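Drinking water at home

Drinking water at home means the water which people keep, pour and drink in a house or flat, and the habits connected with it. The subject includes tap water, bottled water, filtered water and rainwater, and also the vessels in which the water is stored. In most towns of Australia the tap is the main source, while many farms and small settlements depend on tanks.

Sources

Tap water comes from a reservoir, a river or a bore. Before it enters the pipes it is usually filtered and then treated with chlorine, so that it stays safe on the way to the house. The taste can change from one suburb to another, and also with the season. Hard water has more calcium and magnesium and leaves a white layer in the kettle.

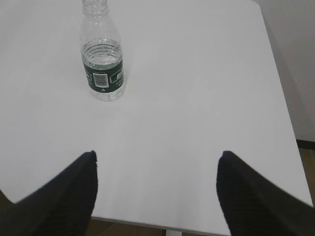 Rainwater is collected from the roof and led by gutters to a tank. In Kustenville, where the bore water is salty, most of the older houses have a tank at the back wall, and the tap is used for washing. The first rain after a dry period brings dust and leaves from the roof, and for this reason many tanks have a small device which lets the first water run away.

Storage and vessels

Glass, steel and plastic are all used for keeping water. A glass jug does not give any taste, but it is heavy. Steel keeps the water cool for longer if the wall is double. A jug in the fridge should have a lid - water takes the smell of onion or cheese quite easily. Vessels for daily use should be washed with warm water and soap, and the lid needs a brush, as the groove inside is difficult to reach.
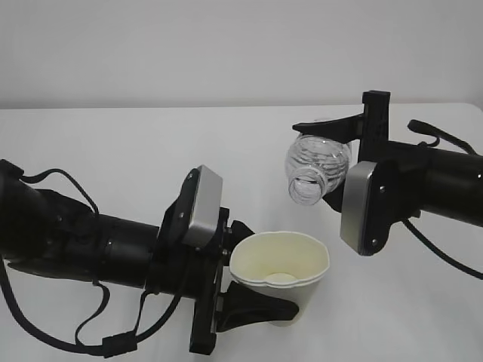 Why does tap water sometimes taste of chlorine?
A small amount of chlorine is left in the water to protect it in the pipes. The taste becomes weaker when the water stands in an open jug in the fridge for some hours.

Filters

The simplest filter is a jug with a carbon cartridge. Carbon takes away much of the chlorine taste and some other substances, but it does not make unsafe water safe. A cartridge which is used for too long works badly and can itself become dirty. The Kada, a clay filter sold in Deltstead, works more slowly and must be scrubbed by hand.

Customs

In her booklet Water on the Table (April 2019), Carmela Soler writes on the homes of Deltstead and Aranda. In Aranda the guest is given water before tea or coffee, and it is not polite to ask first if he is thirsty. In Deltstead the jug stands in the middle and everybody pours for the neighbour.

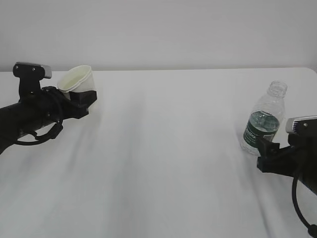 Can boiled water be kept for the next day?
It can be kept in a clean, covered vessel, best in the fridge. The flat taste comes from the air which is lost in boiling, and pouring the water from one jug to another brings part of it back.

See also: Rainwater tank; Kettle; Hard water; Water carafe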